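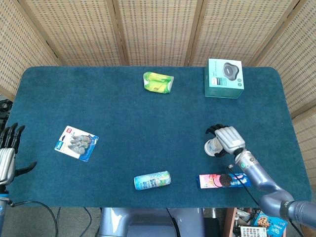

Packaging table, October, before sorting. Felt mat on, woven divider behind.

Notebook - packaging table, Trirkolville workshop
October, started 9.40 am

Picked up where Yaroslav left off. The job is still the mixed set for the Ritow display: everyday packaging in as many shapes and surfaces as we can fit on one table without it looking like a shop counter. Out on the mat so far: the green and yellow snack pouch, the light teal box with the round grey device printed on it, the blister card with the blue stripe, the pale blue and white can, and the pink and blue cookie packet, with the small white cup held sideways just above it.

The dark teal felt stays. We tried the bare table last week and everything slid when someone leaned on it. The felt also kills the glare, which was the main complaint about the old grey vinyl. It does pick up lint. Went over it twice with the roller.

Weights, kitchen scale from the Mitine cupboard:
Teal box, as it stands - 303 g
Cookie packet - 245 g
Snack pouch, cup and blister card not done. Scale started drifting after the second item and wants new batteries.

Notes on each:

Pouch. Already crumpled, and I've left it that way. Ustyna wanted a fresh one but a flat, new pouch looks like a printed sheet from a metre away. The creases help.

Box. Stands up fine on the felt. Keep it near the back right corner so the smaller things don't get lost behind it.

Blister card. Awkward. The plastic makes it sit unevenly and the white backing marks easily. Handle by the edges. I'd like a second card with a different colour of backing to go with it.

Can. Better on its side than upright for this set. It will roll if the table is bumped, so a bit of museum putty underneath for the final layout. We have plenty, Zinchenko sent a 500 g tub when we asked for a strip.

Cookies. Flat, printed side up. Please don't eat them. This is the third packet.

Cup. Too light to stay put, moves if the door opens. Either putty again or a coin glued inside the base. Leaning to the coin.

11.15 am - Ustyna came by and had a look. She thinks the colours lean too much to blues and greens, with the mat doing most of it. Fair point. The cookie packet is the only pink on the table. She suggested a red tin or a brown paper bag. I'd take the bag, as we have no plain paper at all in the set.

Divider: the woven panels are good behind the table, warm colour and no lettering. It runs along the back and down the right side, and the corner needs to stay where it is or the heater gets blocked. Marked the feet on the floor with masking tape.

To do
- batteries for the scale, then finish the weights
- brown paper bag, medium, no logo
- second blister card
- putty under the can, coin in the cup
- ask Yaroslav whether Ritow still want 8 items or have changed it again

Stopped at 12.05. Left everything laid out with a note on the door.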